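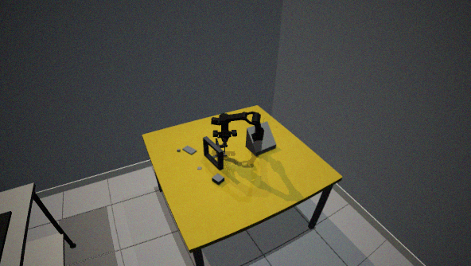
How to Paint a Tabletop Yellow Without Believing the Can

By Dymphna Scanlon
Updated April 2, 2024

A flat, strong yellow top with a thin dark line at the edge looks simple. In paint, it is one of the fussier jobs you can give yourself. Yellow covers badly, shows dirt, and picks up every bump left in the surface underneath. The paint companies know this, and they still print "one coat" on the label.

I have painted four tables in bright colors and had to redo two of them. These steps are for a small wooden table that gets normal use. They won't help much with glass or metal.

What you need

A can of water-based yellow enamel. The 950 ml size was plenty for my table, with enough left for repairs.
Gray or white bonding primer.
Medium sandpaper, plus a sheet of 300 grit for between coats.
A small foam roller and a decent angled brush.
Dish soap, rags, painter's tape.
A little dark paint for the edge.

You do not need a "furniture prep kit." I bought the one from Jonley and got a sanding sponge, a pair of gloves and a bottle of something that smelled like the dish soap I already had.

Step 1. Wash it

Use warm water and a small amount of soap, then wipe again with plain water. Old furniture polish is the usual reason for paint that won't stick, and sanding first only pushes it around. Let the top dry overnight.

Step 2. Sand it

Most "no sanding" paints say somewhere in the small print that shiny surfaces should be sanded. A tabletop usually has a shiny surface. Go over it with the medium paper until the gloss is gone. You aren't trying to reach bare wood. Ten minutes of steady work does more than any liquid deglosser I've tried, and I have tried three.

Fill dents now. If you can feel a dent with a fingertip, you will see it under yellow.

Step 3. Prime, and think about the color of the primer

Everybody tells you to use white. Graciela Ulloa, who ran the paint counter at Rirach when I was buying for my second table, told me to try light gray under a deep yellow. I thought she was trying to clear a shelf. I painted two scrap boards to prove her wrong, and the gray one covered a coat sooner. For a pale lemon I would still use white. Test your own color on scrap before you take my word or hers.

Roll on one thin coat. Tannin stains from the wood may come through as brown patches. If they do, spot-prime them with a stain blocker before going any further. More yellow will not hide them.

Step 4. Paint thin coats and keep going

Pour out less paint than you think you need. Roll in one direction, then go over it once, very lightly, in the other. Then leave it alone. Going back to fix a spot that has begun to set is how you get that orange-peel texture.

My can of Flutside promised full coverage in a single coat. It took 5. The table before that took 6, with a more expensive paint. After the first coat it will look streaky and slightly green, and you will want to put a thick coat over it. Don't.

Sand lightly with the 300 grit after the second coat and again before the last one. Wipe off the dust each time with a damp rag. I don't trust tack cloths under water-based paint. One of mine left a smear that the next coat crawled away from.

Step 5. Do the edge last

A dark edge makes a bright top look sharper and hides the place where hands and chair backs rub. Wait a full day after the last yellow coat. Tape along the top, press the tape down hard, and brush a little yellow along the seam first so that anything that leaks under is the right color. Then paint the dark line. Pull the tape while the paint is still soft, slowly, folded back on itself.

Step 6. Decide whether you want a clear coat

The usual advice is that you must have one. I'm not convinced. Oil-based clear coats turn amber, which on yellow may pass for a year or so and then look like nicotine. The water-based kind stays clearer but can leave roller marks on a big flat surface. A good enamel left to harden properly has held up well enough in my kitchen. If the table is for kids or a workbench, use the water-based kind and thin coats.

Step 7. Wait longer than the label says

"Dry in one hour" means dry to a light touch. The paint is still soft underneath. I put a lamp on my first table the next morning and its base is printed there for good. Give it two weeks before anything heavy goes on it, three if the room is cold.

Touch-ups

Keep the leftover paint in a small full jar, since a half-empty can skins over. Use a fine brush and put on less than seems right. The new spot will look darker for a few days. If it still does after that, sand it flat and roll the whole top again.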